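Ticket 1520: Left gripper width drifts against right (Grendeler hand-held pair)
Status: Open
Opened: 2023-01-06
Reported by: Radymyr Dmytriv
Component: grippers / tracking

Problem
Left and right report different opening widths on the same object. On the 74 mm test block the right says 74 and the left says anything from 71 to 78, depending on when you ask. The Bokar pair we are comparing against doesn't do this. It has other faults, see ticket 163.

What the vendor suggested
Recalibrate. Done twice. The second calibration gave me a different offset from the first, so I have trouble taking either one seriously.

Tried so far
- Swapped the marker cubes left to right. Drift stayed on the left.
- New firmware from Grendeler. Release notes say "improved stability." Couldn't see any.
- Replaced the left cable. No change.
- Ran 30 open/close cycles with the gripper clamped to the bench. Left was fine for all 30, which I did not expect.

So it only shows up when someone is holding the thing and moving it. Support says that points to user technique. Maybe, but the same user gets good numbers out of the right one.

Next test is the box task: open cardboard box in the middle of the big table, both grippers coming in from the near side, close on the front edge of the tray, back off, repeat.
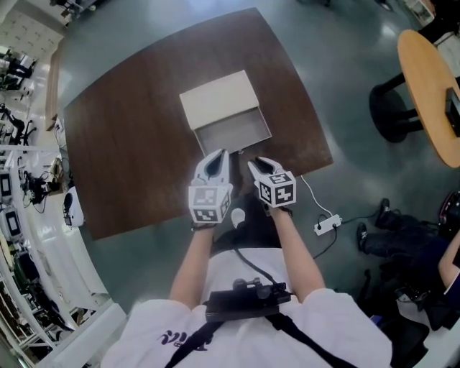

I want the raw log from that, before the Quintero software smooths it. The smoothed plots look lovely and I don't trust them. If the raw width jumps when the wrist turns, I'd blame tracking. If it creeps, I'd look at the finger linkage.

Please don't close this as "could not reproduce" again. And hold the Wokham order until we have a result.

Waiting on: raw log export, spare left finger set.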